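Trucos de taller > Pinzas y brazos > Averías caseras

Llevaba toda la tarde colocando cuencos con el brazo y a la tercera pasada, clac: la pinza bajó de más y apretó la yema contra la mesa. No rompió nada, pero el motor se quedó empujando y zumbando hasta que llegué al botón de parada, que yo (lista de mí) había dejado en la otra punta. Primer consejo, entonces: el botón, siempre al alcance de la mano. ¡Y pruébalo antes de empezar!

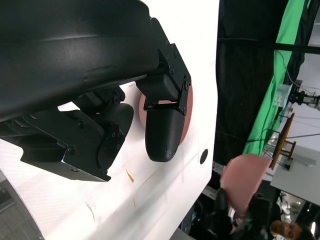 El fallo era una tontería. Había cambiado las yemas por unas Gumero, que son 3 milímetros más largas que las mías, y no toqué la altura mínima en el programa. El brazo seguía bajando a la cota de antes — tan tranquilo él — y claro, faltaba sitio. Ahora, cada vez que cambio una yema, hago esto:

Apago, espero y mido la yema nueva con el calibre.
Corrijo la altura y hago la primera bajada en vacío, muy despacio.
Repaso los tornillos de la pinza con la llave corta, sin forzar.
Bajo el límite de fuerza. Yo lo tenía en 375 en el panel de mi Narside y lo he dejado en 33; para cuencos me sobra.

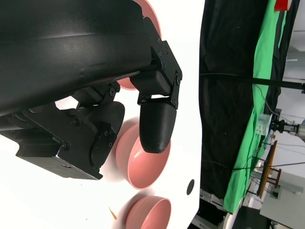
La yema sobre el borde de un cuenco, con la mesa blanca debajo.

Otra cosa: si hay alguien pasándote piezas, que no meta la mano mientras el brazo se mueve, aunque lleve guantes. Nosotros decimos «quieto» en voz alta y hasta que no para, no se acerca nadie. Suena ridículo las dos primeras veces, luego ya sale solo.

Y limpia la mesa entre tandas, que una miga debajo de un cuenco lo deja cojo y la pinza lo agarra torcido. Yo paso una bayeta apenas húmeda, con el brazo parado, y dejo secar antes de seguir. La próxima vez os cuento cómo llevo la libreta de cambios, que en marzo empecé una nueva y ya está llena de tachones.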